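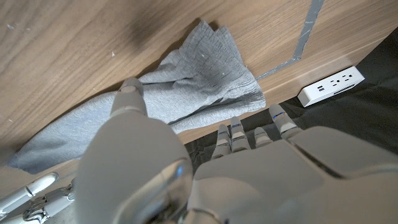
浅灰色麻灰针织料，皱着搭在木桌边沿

Drudero 家务互助 > 衣物整理 > 折叠与收纳

麻灰针织衣服在木桌上叠不平，下摆总往里卷，从哪一步改起？

发帖：桌沿以内
2020年4月

情况先写清楚。

衣物：薄款针织，浅灰麻花色，洗标写棉加少量弹性纤维，比例的数字已经洗没了。同款共4件，穿着频率差不多，都出现同样的问题。

桌子：木面，浅棕色，进深41厘米，靠墙放。衣服摊开以后桌面放不下，总有一段垂在外面。

目标尺寸：叠好后宽26厘米，竖着放进抽屉。抽屉是 Celto 的浅款，再宽就要斜着塞。

目前的步骤：从晾衣架取下，正面朝下放桌上，两侧往中间折，再从下摆往领口对折两次。

问题有三处。一是下摆卷边，用手压平以后手一离开又卷回去。二是垂在桌外的部分把桌上的部分往下带，折到一半中线就歪了。三是叠完从侧面看厚度不均，一头鼓一头薄，竖放会倒。

试过在桌上垫毛巾，滑动少了一些，但毛巾本身起皱，衣服跟着起皱。也试过叠完压一本厚书过夜，第二天取出来，卷边还在，另外多了一条书脊的印子。 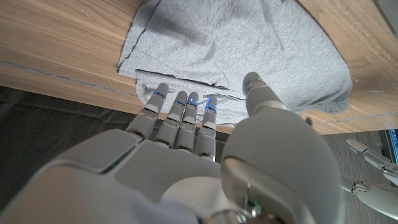 熨斗有，但是不想每次叠之前都熨一遍。想知道能不能只靠改折叠顺序解决，或者改洗涤、晾晒的环节。桌子暂时不换，也没有地方放更大的台面。床上叠试过，床垫太软，折线压不实。

补充一点，桌面靠外沿的位置摸起来有一点毛，不知道会不会勾线。目前没有发现抽丝。

回帖（按时间排列）

平针与罗纹

先说卷边。单面平针织物的两面线圈受力不同，裁开以后边缘会自然卷曲，上下两端往正面卷，两侧往反面卷。成衣下摆一般会折边缝合，用来抑制卷曲。洗过多次以后，缝线和布料收缩率不一致，折边会变形，卷曲就重新出现。所以用书压一夜没有用，常温下干压对棉的定形作用很小，需要水分和温度配合。

建议从晾晒环节改，顺序如下。

脱水转速调低，时间缩短。高速脱水后衣服贴在筒壁上，褶子比较深，后面很难靠手抹平。

取出后先抖，再平铺，趁半湿把下摆拉直。拉的方向是沿着下摆左右拉，力度以缝线刚好绷直为准，不要上下拽，上下拽会把衣身拉长。

折边处用手掌压一遍，从中间往两边推。下摆内侧如果已经翻出来，先翻回去再压。

平晾。没有平晾架就搭在粗杆上，杆放在腋下线的位置。不要用夹子夹下摆，夹过的地方会出尖角，尖角之间照样卷。

等干透再叠。带潮气叠进抽屉，折线会变成死褶，还容易有味道。

如果这样处理几次还是卷，就在下摆那一条喷水，用蒸汽熨一下，只熨下摆，宽度2厘米足够，其余部分不用管。熨的温度看洗标，含弹性纤维的不要用棉的最高档。熨完平放到凉了再动，热的时候拿起来，前面的功夫就白费了。

再说中线歪。桌面41厘米，衣服竖着放肯定超出。改成横放：衣长方向和桌子长边平行，肩部朝左或者朝右都可以，看惯用手。横放以后，垂出去的只有一侧袖子和一点衣身，重量小得多。操作时先折靠身体的那一侧，把垂着的部分先收上桌面，再折靠墙的一侧。先折里侧的话，外侧还挂着，一碰就往下走。

厚度不均是另外一个原因。两侧折进来的时候，袖子全堆在上半段，下半段只有衣身，上面厚下面薄是必然的。袖子折进来以后再往回折一道，让袖口落在折线以内，沿着衣长方向斜向下铺开。之后从下摆往上折，到离领口还有一掌宽的位置停住，再分三段收。领口那一段本来就厚，不要再往上面叠布。

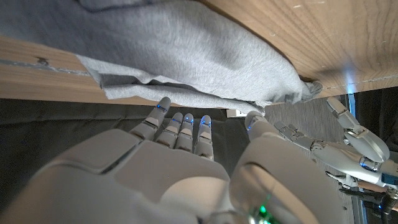
宽度控制可以做一块纸板，宽26厘米，长度到下摆上方即可，放在后背正中，领口对齐纸板上沿。两侧沿纸板折，折完抽出来再做后面的竖向折叠。纸板边要裁直，四角剪圆，不然抽的时候会带起布料。牛皮纸箱的板偏厚，抽走以后折线会松，用衬衫包装里那种薄的比较合适。

抽屉竖放的高度自己量一下，收三段还高就收四段。段数多了以后最后一段容易弹开，入抽屉时折口朝下。

收纳柜管理员

补充桌面的部分。

木面摸着有毛刺的话，先处理再叠。针织比梭织容易勾，勾一根就是一条横道。检查方法：拿一只旧丝袜套在手上，沿桌沿慢慢走一遍，挂住的地方做记号。用细砂纸顺着木纹方向磨，磨完用拧干的布擦掉粉，晾干以后再摸一次。上过漆的桌子只磨毛刺那一点，别扩大范围，漆面磨穿了要整块补。拼缝处也查一下，缝里如果有翘起来的木丝，剪掉比拔掉好。

防滑不要垫毛巾。毛圈会咬住针织面，推布的时候两层一起走，皱就是这么来的。可以用一块密织的棉布，床单旧料就行，比桌面大一圈，长出来的部分压在桌子和墙之间。布要绷紧。Zaidi 的那种硅胶垫用过，摩擦太大，衣服拖不动，折的时候会把布拉变形，不推荐用来叠薄针织。

关于楼上的横放，同意。左撇子把肩部朝右，折下摆的时候手顺一些。

还有一点，楼主写的是“从下摆往领口对折两次”。连续对折，误差会叠加，第一次歪一点，第二次就很明显。三段折的误差小一点，但每一段开始之前都要把前一段的边捋直。

阳台朝北

我的做法简单，不叠，卷。从下摆往上卷成筒，卷边的问题直接不存在，反正都是卷的。

缺点是穿之前有横褶，挂一会儿能下去一部分。厚的不适合。

另外洗的时候加 Ballerico 的柔顺剂，感觉软一些，卷不卷没注意过。

桌沿以内（楼主）

统一回一下。

横放试了，中线基本不歪，先折外侧这一条有用。纸板用的是旧挂历封底，硬度可以，宽度按26裁的，叠完放进抽屉不用斜着塞了。

下摆目前只重新洗晒了其中一件，拉直平晾以后卷得比原来轻，靠侧缝的位置还是有一小段翘着，打算按2厘米的宽度熨一下再看。

丝袜查桌沿，挂住两处，都在靠外的边上，还没磨。手头砂纸是粗的，等买到细的再动。

柔顺剂暂时不加，怕影响吸汗。卷筒法试过，我的抽屉太浅，放进去顶着上面的隔板，关不严。

平针与罗纹

侧缝那一段翘，多半是侧缝缝份太厚，和折边叠在一起顶起来的。熨的时候把缝份先往后片倒平，再压折边。要是缝份本身缩短了，只能拆开那一小段重新缝，一般衣服不值得。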